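Long thread on our robotics club's spring project, for the people who asked how it's going. I'll try to keep each post short.

1/ We're the Zusbridge robotics club. The spring project is household tidying in simulation. A two-armed robot, a made-up house, and a list of chores. Students drive it first, then we train a policy on what they recorded.

2/ All of it is simulated now. The plan in December was to split the time between the sim and the real arms in the lab. The lab is closed, so everyone is working from home and the real arms are under a sheet.

3/ Current stage is the living room. TV wall, long media console, kitchen further back.

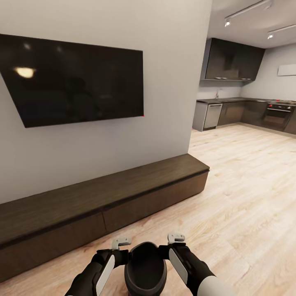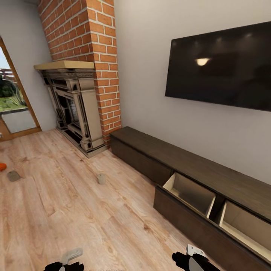
4/ The living room chore has two parts. Part one is getting things up off the floor. Part two is the drawers: open, put something in, close.

5/ We have 32 chore definitions in the project. Each one is a short text file with a start state, a goal state and a time limit. Students wrote them all. Some are too vague and we're rewriting those. "Make the room nice" was one. You can't score that.

6/ Scoring matters because the club runs a small contest at the end. Same chores for each team, same starting seeds, no driving by hand. The robot has to run on the trained policy only.

7/ Recording the demos is slow work. A student drives with two game controllers, one for each arm. Most people need a few evenings before they stop bumping the furniture. We keep the bad runs too, but in a separate folder so they don't get mixed into training.

8/ As of tonight we have 1573 recorded runs. That's the number after we threw out duplicates. We had a sync problem where the same run was uploaded twice under two names.

9/ Itzel Figueroa found that one. She wrote a script that compares the joint logs and flags any two that match. It takes a couple of minutes to run, so now it runs every night.

10/ Drawers are the hardest part so far. The gripper has to get hold of the front edge, then pull straight back. If it pulls at an angle, the physics engine makes the drawer stick. Real drawers stick as well, so we decided to leave that in.

11/ Closing is easier. You can push with the side of a finger and be a little off.

12/ Second hardest is round things. Anything with a curved rim wants to slide out of the fingers. We raised the friction on the finger pads for one week to see what would happen. Scores went up, and then Gilles Pons pointed out that no rubber we could buy has friction that high. We put it back.

13/ Gilles is our faculty advisor. He mostly asks us where a number came from. It's annoying and it has saved us several times.

14/ On the view: the lens is very wide, so straight edges near the sides come out curved. New people ask if we can straighten the picture. We can, but you lose a lot at the sides, and for this room you want the sides. The policy doesn't seem to mind.

15/ The training code is split into two repos. Kaltari is the recorder and the file format. Horobets is the training side. The names came from a naming vote a few years ago and I wasn't here for it.

16/ We train on one desktop with one graphics card. A full training job takes 12 hours, so we start it after dinner and look at it in the morning. Only one team can train per night. There's a sign-up sheet.

17/ Current results, without dressing them up. Picking up from the floor works most of the time. Opening a drawer works less than half the time. Doing both in one go has worked a few times and I wouldn't show it to anyone yet.

18/ Most failures happen at the hand-off between steps. The robot finishes one thing, then stands there with its arms out until the timer ends. We think there are too few examples of that moment, so this week's job is 200 new runs that start right in the middle of a chore.

19/ If you're a club member and want to record, you need a computer that can run the sim at a steady rate and two controllers. If you don't have the controllers, message me. There are a few spares and I can leave them on my porch.

20/ If your computer is too slow, there's other work. We need people to watch runs and mark where each step begins and ends. You can do that on almost anything with a web browser.

21/ Someone asked if this counts toward the engineering credit. Yes, if you keep a notebook. Dates, what you changed, what happened. Screenshots are fine, but write a sentence next to them.

22/ Next room is the kitchen. The oven door will be its own chore, and I expect it to go about as well as the drawers did at first. Itzel has started on the start states.

23/ Team meeting is on video at the usual time. Bring your chore files if they got sent back to you with comments. I'll post the new training sheet there too.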